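# Clomesus Curved Desk with Drawer

The Clomesus is a workstation desk for shared offices and front counters. Gosus sells it as a single unit or in runs of up to 9, joined end to end with the same bracket set.

**Price:** $299 for the desk top and legs, $619 with the side cabinet and drawer

**Item number:** 1553

The top comes in white or pale gray. Both have a sealed surface that can be wiped down with dish soap and water. Don't use scouring pads – they dull the finish, and scratches aren't covered.
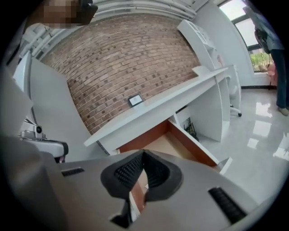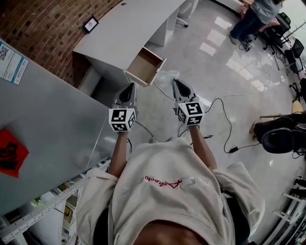 Desks ship flat in two boxes. The hardware pack includes an Allen key, but you will need your own Phillips screwdriver for the drawer runners. Plan on two people for the top, as it is awkward to turn over alone.

## Options

- Zinchenko cable tray, fits under the back edge
- Drornard lock for the drawer, two keys included
- Leveling feet for uneven floors

The lock can be added later. The cable tray has to go on before the legs, so order it at the same time if you want one.

## Delivery and returns

Orders go out on weekdays, with Saturday delivery in some areas. Unassembled desks can be returned in their original boxes. Once the runners have been screwed in, we can exchange damaged parts but can't take back the whole desk.

Replacement runners and feet are listed under Spare Parts.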